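Grurnley workshop, household tasks notebook
June, entry 4
Recorded by: Ashraful Thambiah

Purpose. To continue the tidying trials requested by the Bepari group, who wish to know whether a gripper arm can be trusted to clear a play area in an ordinary home. The Enach controller was used with the settings from entry 3. No changes were made to the finger pads.

Toy blocks remain the preferred test item. They are rigid and similar in size, and a person can pick one up without looking. Soft surfaces are the main concern at present. On a hard table the approach height may be set once and left alone. On cloth or thin vinyl the surface gives, and the height must be checked at each attempt.

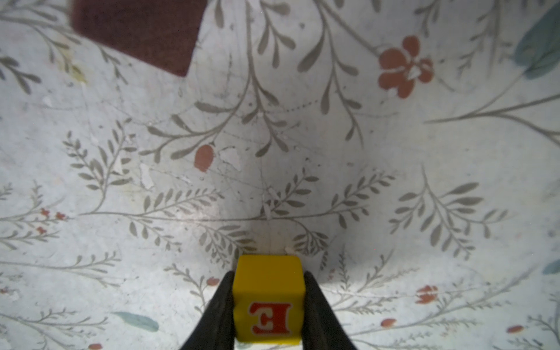

Yellow block, letter E, between the fingers over the patterned cover.

The E is upside down in the wrist view. Orientation does not matter for putting blocks in a bin, but it would matter for the shelf task proposed by Ukbridge, where letters are to face forward and upright. That task should be treated as separate work and scored separately.

The folds in the cover deserve attention. The printed leaves and red flowers may also confuse the block finder, particularly for red items. A plain cover should be run as a comparison before any conclusion is drawn about the pattern.

Assessment to date. Single blocks are a reasonable job for the machine. A full floor at the end of the day is not yet one, and 100 trials per surface are needed before a figure is given to Bepari.

Open items:
Obtain plain cover, same material if possible.
Agree on a scoring sheet with Ukbridge.
Repeat entry 2 with the lower approach speed.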